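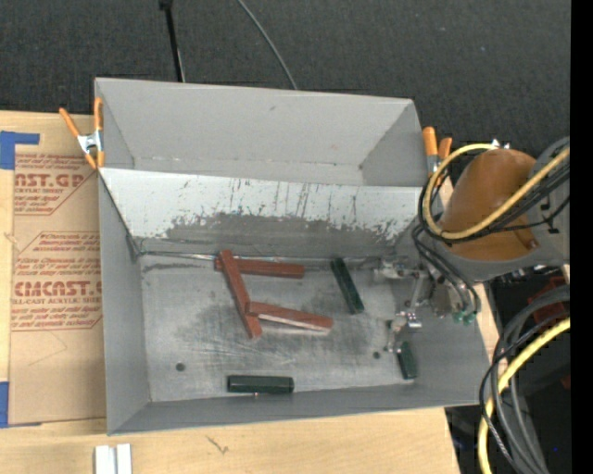

Can I store the building blocks in a metal bin?
Yes, you can. Many families ask us if metal will damage the paint. In our workshop we keep blocks this way every day, and a bin gets scuffed much sooner than the blocks do. Ours has a dark worn patch on the sloping divider and scratches on the floor, and the red and green blocks still go in it. Please put in a cloth if the noise disturbs you.

How do I clean them?
Wipe with a damp cloth and let them dry one night. Do not put them in the dishwasher.

Can I buy single blocks?
Yes, from 2 pieces. Please write the colour in your order.

I lost the bag. Is it possible to get a new one?
Please write to Kumiko Kubo at Jodatis. The bag is free, you pay only the postage.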